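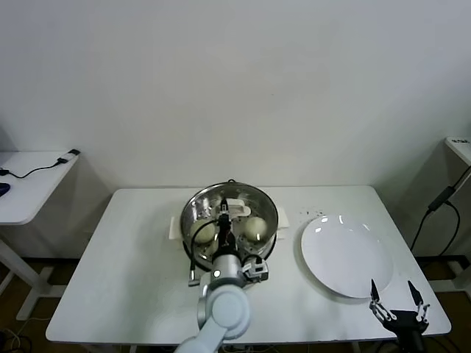

Ticket 1880
Subject: Kitchen tickets print twice, then not at all
Opened by: Bukola Danladi, Fudov Steamed Buns
Assigned to: Wendell Sorensen, Plostora support
Status: Closed
Last updated: Jul 25, 2026

Bukola Danladi, 8:12 am
Our kitchen printer is printing some pickup orders twice. After a few doubles it stops, and then nothing comes out until I turn it off and on. When it comes back it prints everything it missed, including orders we already handed over. Orders taken at the counter are fine. It's only the ones from the website.

The printer is the Clulov receipt printer we bought with the Plostora package. It's on the network cable, not wifi. The tablet is on wifi. We made one order of pork buns twice yesterday because of this and had to sell the extra ones at the counter, so I would like it fixed before the weekend rush if possible.

Wendell Sorensen, 8:40 am
Thanks, Bukola. A few things would help:

- What version does the tablet show under Settings, then About?
- Is there more than one device signed in to the kitchen station?
- When the printer stops, is the light on the front solid or blinking?

Please don't reinstall the app yet. That clears the print log and I'd like to read it first.

Bukola Danladi, 9:05 am
Version says 3.13. Light is solid green the whole time, even when it's not printing. One tablet in the kitchen, one at the counter. Christos has the app on his phone but he says he only looks at sales on it.

Wendell Sorensen, 9:31 am
I pulled the log for your account. The server sent 124 web orders to the kitchen station this week. Of those, 13 were marked as sent twice. The second copy goes out a few seconds after the first in each case, from a different device. So two devices both believe they are in charge of printing.

Could you ask Christos to open the app on his phone and check Settings, then Stations? If "Act as print host" is on, please turn it off.

Bukola Danladi, 10:02 am
It was on. He doesn't remember turning it on. It's off now. I'll put a test order through.

Bukola Danladi, 10:09 am
Test order printed once. Second test order also once. Third one didn't print at all. Light still green.

Wendell Sorensen, 10:20 am
OK, so the doubles and the stopping are separate problems. The doubles should be gone. For the stopping, please print the printer's own status page: power off, hold the feed button, power on, let go when the paper starts to move. Then send me the line that starts with "IP" and the line under it.

Bukola Danladi, 10:34 am
The IP line ends in .20. Under it says "DHCP: ON". I had to wait for the lunch trays to go in before I could get behind the counter, sorry.

Wendell Sorensen, 10:51 am
In Plostora your kitchen printer is saved with an address ending in .31. It looks like the router is giving the printer a new address from time to time. The app hangs on to the old one and queues orders for it. A power cycle sets off a new search, the app finds the printer, and the whole queue comes out together. Counter receipts use the other printer, which would explain why you never see it there.

We need to give the kitchen printer a reserved address on the router. Do you have the login?

Bukola Danladi, 11:03 am
No. Tanko Tamuno set up the network when we moved in. Tamuno is also the name on the sticker on the router, with a phone number. I'll call him.

Note from agent, 11:15 am
Waiting on customer's network contact. Workaround given by phone: in Settings, then Printers, tap Find Again whenever orders stop. This refreshes the address without replaying the queue if "Skip orders marked ready" is checked first. Customer has checked it.

Bukola Danladi, 2:48 pm
Lunch went OK. Had to tap Find Again one time. Nothing old came out afterward, so the checkbox works. Tanko can come in after we close.

Tanko Tamuno (added to ticket by customer), 7:22 pm
I'm at the shop. Router has the kitchen printer at .20 with a short lease. I've reserved .20 for it by hardware address and done the same for the counter printer so it doesn't come up next month. Also found the kitchen tablet was on the guest wifi. Guest is supposed to be cut off from the main network, but someone had turned the isolation off, probably to get the tablet printing in the first place. I moved the tablet to the main network and turned isolation back on.

Wendell Sorensen, 7:40 pm
Thanks, Tanko. Bukola, please run Find Again once more so the app saves .20, then restart the tablet and send through a few test orders.

Bukola Danladi, 7:58 pm
Done. All printed once. I also turned the printer off and on to see if anything old would come out and nothing did.

One other thing while I have you. The item notes print in very small type, and the cooks miss things like "no scallion." Can that be made bigger?

Wendell Sorensen, 8:06 pm
Yes. Settings, then Ticket Layout, then Item Notes, and set it to Large. It uses a bit more paper. You can also have notes print in reverse (white on black), though on the Clulov the reverse print comes out faint when the head needs cleaning.

Bukola Danladi, 8:13 pm
Large is good. Leaving it there.

Internal note, Ivan Nechyporuk
Reviewed the log for the double sends. "Act as print host" gets switched on by default when a manager account signs in on a phone while the kitchen tablet is out of contact. The owner's phone signed in during one of the gaps, so that fits. We had a similar report in December from a sandwich shop and closed it as user error, which I now think was wrong. Filed with the app team. Until there's a change, ask about phones first on any duplicate ticket report – it's a quicker check than the network.

Bukola Danladi, two days later
No doubles and no stops. Christos signed in on his phone again this morning and I checked his settings right after. Host was still off. You can close this.

Wendell Sorensen
Closing. If it comes back, reply here and the ticket will reopen with the log attached.

Resolution: Second print host disabled on owner's phone. Reserved addresses set for both printers. Kitchen tablet moved off guest wifi. Default host setting referred to app team.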